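### 3.2 Recipe sheets and the choice of pulses at home

The second part of the study looked at whether a printed recipe sheet changed how often households cooked with beans, peas and lentils. Earlier work by Vidmar and Mägi had found that people who said they liked pulses still cooked them rarely, and that the reason most often given was not knowing what to make. We wanted to see if a plain sheet, handed out with the weekly vegetable box, would make a difference over one winter.

Households were recruited through the Rikville box scheme and the food shop in Tondivholm. In total 261 households agreed to take part and returned the first food diary. Each was placed at random in the sheet group or the comparison group. The sheet group received seven recipes, all written by Olga Huenchumán and tested in her own kitchen before printing. None needed an oven, and all used tinned or dried pulses that both shops already sold. The comparison group received the usual box with no sheet.

Diaries were kept for one week in December and again at the end of the winter. Households wrote down the main meal of each day and ticked a box if it contained pulses. A portion was set at 100 g cooked weight. We did not ask people to weigh their food, and the portion size was explained with a drawing of a small bowl. Soup was counted if pulses were listed among the main ingredients — a handful of peas in a vegetable broth was left out.

Diaries were coded by Saulius Kļaviņa and checked by Priit Ķēniņš. Where the two disagreed, the entry was read again by both and settled by discussion. Most disagreements concerned bought meals, where the household had given only the name of the dish. Hummus and other spreads caused some trouble as well, and in the end they were coded separately and are not part of the main count. 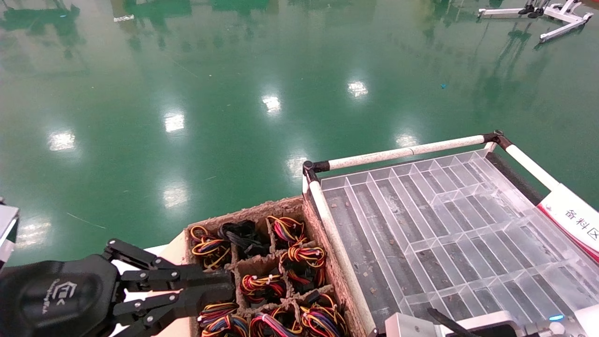 **Figure 2.** Glossy green floor with reflected ceiling lights; white metal stand at upper right.

A follow-up interview was offered to every household in the sheet group, and 56 accepted. Interviews were held by telephone and followed a short guide covering shopping, cooking time and the tastes of children in the home. The lentil and carrot stew was the recipe people mentioned most. Several had changed it, usually by leaving out the cumin or adding potatoes, and we treated these changes as use of the recipe. Answers on cost were harder to compare, as some households bought dried pulses in bulk and could not say what a single meal had cost them. These answers are reported in Section 4 without a price per portion.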